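27 June 2023
By Fergus Matheson

Follholm USB Cable, Black

The Follholm is a plain black USB cable for desks, benches and charging shelves. It replaces the older Brakby cable, which we stopped stocking in October. The connectors are the same on both. The jacket on the Follholm is a little softer, so it coils without fighting you and lies flat after a day or two on the desk.

Each cable comes with a paper band and no plastic bag. Bench and workshop customers can order the carton of 500, packed loose – please allow 11 working days for cartons.

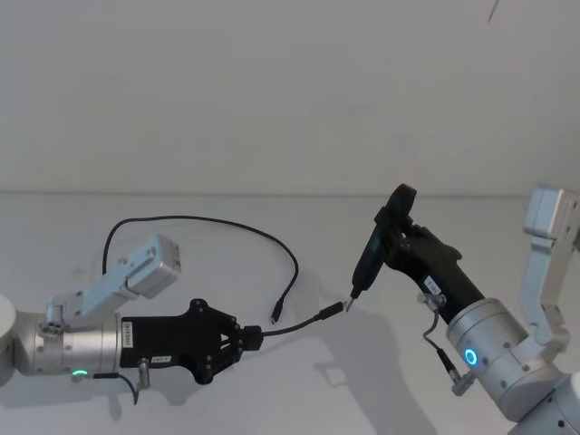
Can the cable be repaired if a connector works loose?
The connector ends are molded on and can't be opened without cutting them, so we replace the cable instead. Send it back within 17 months of purchase with the order number.

Don't wind it tighter than the band it came in, and pull on the plug when you unplug it, not the cord. Wipe with a dry cloth. Orders placed before noon leave the warehouse the same day. Unused cables can be returned within 14 days.

Filed under: Cables & Connectors

Related items
Mendeo cable clips
Mac Carthaigh desk tray
Follholm cable bands, black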